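Gear assembly board

A gear assembly board, also called a peg-and-gear board or gear plate, is a flat base fitted with upright posts on which toothed wheels are placed so that they mesh and turn together. Such boards are used in technical schools to teach gear ratios, and in workshops as a practice piece for fitting small parts.

Base and posts

The base is usually a disc or a rectangle. Metal and plastic are both common, and many bases have one or more holes so that they can be bolted down. The posts are short pegs or bolts. Their spacing decides which gears can be paired, as the distance between two posts must equal half the sum of the pitch diameters of the wheels they carry. 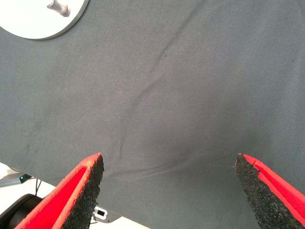 Work surface

Boards are often set up on a cloth or a matte mat. A soft covering keeps small gears from rolling and protects the faces of the parts, but it collects lint, which can be carried into the teeth. Gray and blue-gray are popular colors – bright metal shows up well against them. Wrinkles in a cloth may leave the base slightly tilted, and some instructors prefer a bare tabletop for this reason.

Gears

Most sets use spur gears, which have straight teeth cut parallel to the axle. Small gears with few teeth are called pinions. A pinion driving a larger wheel lowers the speed and raises the turning force, while the reverse arrangement does the opposite. Loose gears are laid out beside the base before assembly begins.
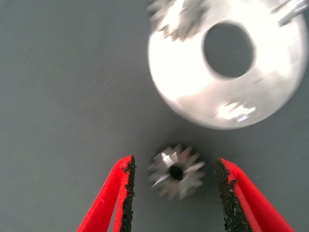
Fitting is normally done from the largest wheel to the smallest. Each gear is lowered straight onto its post and turned a little until its teeth drop into the gaps of its neighbor. Forcing a wheel down can burr the teeth.

Manufacture

Helmut Baumgart designed a teaching board with nine posts for the firm Mühlbauer, which made 1,861 of them. A later version by Pledusico was produced in a single run of 1,000. Buppha Sitthichai's workbook for the Pledusico board is still used in some evening classes.

See also

Gear train
Pinion
Spur gear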